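Nurenska Hand Grippers, Set-up Guide
Section 11: Checking the pair before a kitchen task

The quick-start card says the grippers are ready once they power up. Don't take its word for it. Do these steps at the start of every session.

1. Put on both grippers and hold them out toward the work table. Left and right look alike, so read the side setting in the Jarside app.

2. Wipe the marker patterns on both housings with a dry cloth. The app will report "tracking good" with a smudged marker. Ignore it and look for yourself.

3. Open and close each gripper 11 times. If either one sticks, stop.

4. Open the appliance door all the way and rehearse the reach without touching anything. 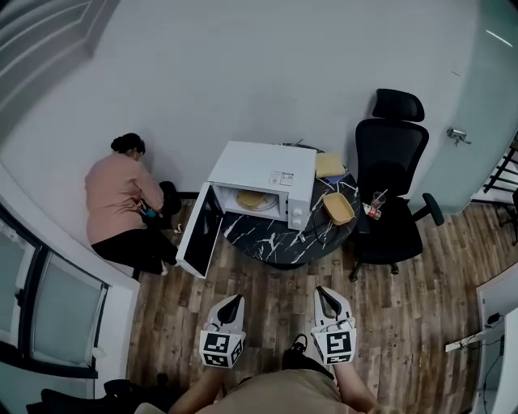
Fig. 11-2. Both grippers pointed at the table, microwave door fully open.

CAUTION: An open door can stick out past the table edge. Keep knees and feet clear of it.

NOTE: The app claims calibration holds for 400 cycles. We would not count on that. Repeat step 2 after any bump.

5. Record one short trial and play it back before you trust the green light.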